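Search this site Enter keywords Search

Retail Fixtures and Fresh Produce Display
Unit 11 – Course Handout
Bostley College of Retail and Hospitality
Unit coordinator: Isla Baxter
Practical sessions: Kulsoom Bukhari

Purpose of this handout

These notes accompany the lecture on small-format produce retailing and should be read before the practical session. They deal with the furniture and containers found in a small greengrocery area: display stands, crates, customer baskets and the surfaces on which customers set things down. Refrigerated cabinets are covered separately in Unit 12 and will not be assessed here.

Students are reminded that the layout exercise is to be completed in pairs and submitted on a single plan. Plans drawn freehand are acceptable if all dimensions are written in.

1. Display stands

A stand for unrefrigerated produce has to carry a concentrated load without movement. Crates of root vegetables are heavy, and the load shifts each time a customer takes an item from the front. Open-frame metal stands are common in small shops. They are easily wiped, they allow the floor beneath to be swept, and they can be moved by two people once the stock has been taken off.

Before stocking, check that all feet are in contact with the floor. On carpet this check must be repeated after a day of trading, as the pile compresses unevenly under load. Carpet is in any case a poor choice beneath produce. Where a tenancy does not permit its removal, a washable mat should be laid on the customer side of the stand and lifted for cleaning at close.

2. Crates

Wooden crates remain popular for their appearance. Inspect them on arrival for splinters, protruding staples and staining. A crate that has held soil-covered stock should be lined before it is used for anything a customer may eat without peeling.

Mixed crates need some planning. Long items are best laid in one direction with the cut or root ends together, so that the customer can lift a bunch without dragging its leaves through the rest of the stock. Firm items of even size may be set in a row along one side, where they help to keep softer goods in place. Students should also consider colour. Two dark green vegetables placed side by side tend to merge at a distance, and a paler item between them gives each a clearer edge.

The Hedlund case study (course reader, p. 202) describes a shop that changed its crates three times in one season. Read it for the account of customer behaviour; the costings are out of date.

3. Customer baskets

Baskets are among the most heavily used items in any shop and are frequently left out of the fixtures budget. The preferred type for this unit is a plastic basket with perforated sides and base. Perforation reduces weight, lets grit and water fall through, and allows staff to see whether anything has been left inside. 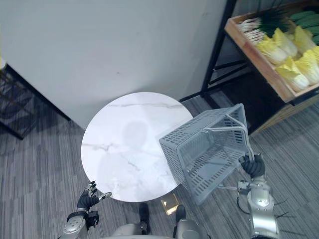
The resting surface is the part of a layout that students most often omit. A customer choosing loose vegetables needs one hand for the basket and one for the goods, and will look for somewhere to put the basket down. A round pedestal table placed a short distance from the stand serves this purpose and has no corners to catch coats or prams. The white marble top with faint grey veining is an attractive surface, but acidic fruit juice will mark marble and spills should be wiped up promptly. Note as well how steeply a basket can tip when it hangs from its handle, as the grey one does over the right half of the table. Loose items would collect at the lower end of a basket held at that angle, and the plan should leave enough clear tabletop for it to be set down flat.

4. Layout exercise

Prepare a plan for the Clavden Street premises using the outline issued in class. The plan must show:

– one open-frame stand, with crate positions marked
– one resting surface, with its diameter
– the basket stack, with its distance from the entrance
– the cleaning route at close of business

A written justification of no more than 571 words is to be attached. Marks are given for clear reasoning about customer movement. Decorative drawing earns no additional credit.

Students who missed the November site visit may borrow the measured drawings from Kulsoom Bukhari. They are to be returned before the next practical session.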